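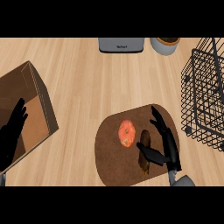
Setting up your first tabletop scene in Plostusel

By Wanda Krajewska, updated Jul 30, 2024

I put off trying the Plostusel kitchen pack for far too long (I had a perfectly good block-stacking scene and was a little attached to it), so if you've just bought your license and feel you're behind everyone else, please don't. The pack gives you a wooden table, a handful of household things to put on it and a pair of black robot hands, and once the software is installed you can be moving fingers in 30 minutes. I'm using the two-handed version with a pair of Mevau control gloves, but a keyboard and mouse will get you through all of this, just more slowly.

What you'll need

The Plostusel base program, the kitchen pack, and plenty of free disk space. Gloves are optional. A cup of tea is optional too, though the first load is slow enough that I'd recommend it.

Step 1. Load the table

Open the scene browser, pick Kitchen, then Overhead. Choose the light wood table for now. There's a darker one as well, and it's lovely, but brown things disappear on it and you'll be squinting all afternoon. Leave the camera where the pack puts it, looking down. It's tempting to start swinging it around right away! Save that for when the objects are where you want them.

Step 2. Place the big things first

I like to start with the cardboard box on the left and the wire basket on the right, then the oval brown board in between, closer to you. The gray appliance and the potted planter go along the far edge. They're only there for company in this scene, so push them well back and leave yourself a good wide stretch of bare table in the middle, where the hands have to travel.

Tilt the box a little when you place it. A box that sits perfectly square to the table looks tidy, but my practice runs got much better once I stopped being so neat about it, and Roman Sikora, who looks after the user forum, gives new people the same advice. The board can sit at a slant as well.

Step 3. Add something to pick up

Open the food drawer and drag one item onto the board. My favorite for beginners is the long dark brown one. It's narrow with rounded ends, so a thumb on one side and fingers on the other makes sense straight away, even if you've never driven a robot hand before. The round orange fruit is fun too, but I'd get comfortable with the long one before you ask the hand to close around a ball.

Lay the long item at an angle near the right end of the board, where the right hand can come at it from the side.

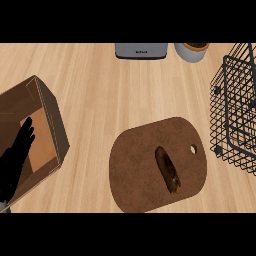 Click Settle once you're happy with the layout. Plostusel lets everything drop the last tiny distance onto the table, and if something jumps or slides at this point, it was overlapping its neighbor. Undo, nudge it over and settle again. I had to do this 3 times with the basket, whose wires seem to catch on anything nearby.

Step 4. Bring in the right hand

Switch on the right arm and keep the speed slider at 6 until you know how it feels. Move in slowly until the palm is facing the side of the food, then bring the thumb across. Don't close the fingers yet! Stop there, turn on the contact display, and have a good look at the gap between fingertips and board. If the fingers are too low they'll scrape, and the whole board will come along for the ride.

The left hand can wait over at the box while you do this. Select it and press Hold, or it'll copy your other glove, which gave me quite a start.

Step 5. Save before you grasp

Save the layout under a new name, and only then try your first grasp. Reset takes you back to the last saved layout, so one save here spares you rebuilding the table every time something rolls away.

If the hands shake

Turn down the glove smoothing, restart the arm, and check that you're on the September version of the hand driver or later. Custódio Mendes has posted his own glove settings on the forum under "shaky thumbs", and they worked for me with one small change: I set the thumb delay back to its default.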